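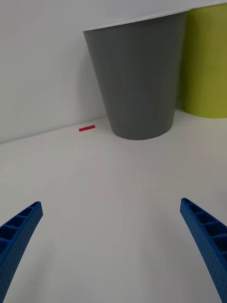 Do you really need a written rule for where the props go between runs?
Every time, and write it down before the first run, while everybody still agrees on what "back in place" means.

I got this one wrong for most of a year, so let me save you the trouble! I'm Henok, I look after the tabletop tasks at Mokmont, and last November I had a folder of 121 runs that I couldn't compare with each other. Same cups, same table, same task. But Aurelio liked to start with the cups touching and I liked a gap, and neither of us had written a word of it down (we both thought our way was obvious).

So we now have a house standard. It fits on one page, and these are the bits I'd fight for.

Tape before you touch anything. Tape marks go down first and stay down until the whole batch is finished. If a strip peels, you stop and replace it, and you write the run number in the log. No nudging it back with your thumb and hoping!

Name things by color. We say "gray cup" and "yellow-green cup," never "left cup," because left depends on which side of the table you're standing on. Braulio and I once argued over that for an entire lunch.

Keep the clutter off. No coffee, no phones, no screwdrivers. Only what's on the prop list goes on the table, and a can counts as a prop, so it gets its own line on the list with a note on whether it's been opened. An open can and a sealed one are two different props in our book.

Hands out before motion. Whoever is resetting says "clear" out loud, and the person at the controls says it back. I felt silly doing this for the first week or so. I don't anymore.

Stop at 100. After 100 runs we take a break and check the whole setup against the page, even if things are going great (especially then, says Rutilio, and he's usually right).
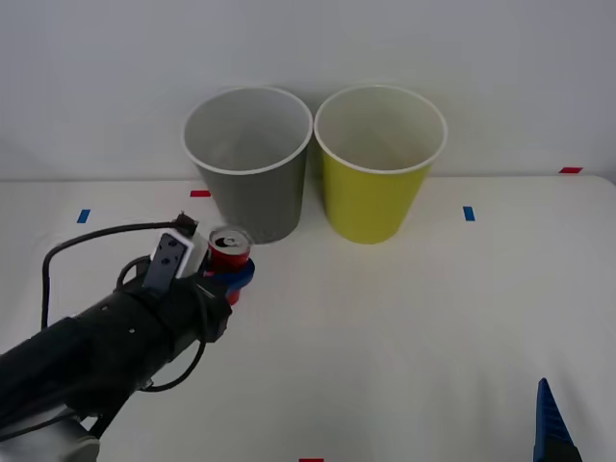
What I'd still like to fix

Our rule for a dropped prop is mushy. Right now it says "use judgment," and Hipólito's judgment and mine are miles apart. I'm leaning toward calling it a failed run, full stop. If your lab has a line for this that people really follow, please leave it in the comments!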